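Ticket 923 - Stakeo rally tracker drops out mid-stage
Status: open

Hi all, and thanks so much for your patience with me on this one! Our Berkon bike loses its tracker signal about 6 miles into every stage, then comes back on its own at the fuel stop. I've swapped the antenna lead, reseated both fuses and gone back to the older firmware - no change, I'm sorry to say. The unit on our second bike, same mount and same settings, held fine all Saturday.

Log and notes attached.

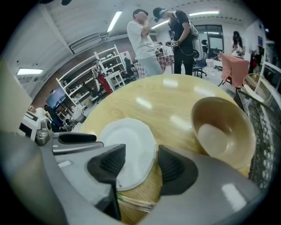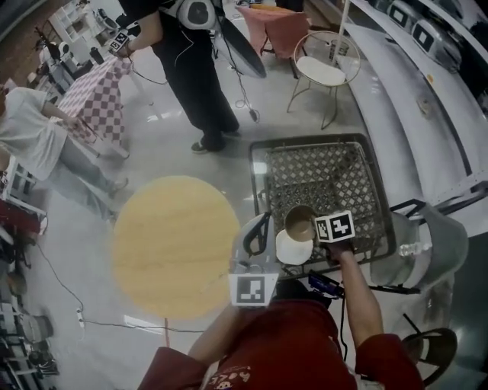 Crescencio Barroso: Thanks for the log. The voltage dips right before each dropout, so please check the ground strap under the seat and send me a reading with the engine running.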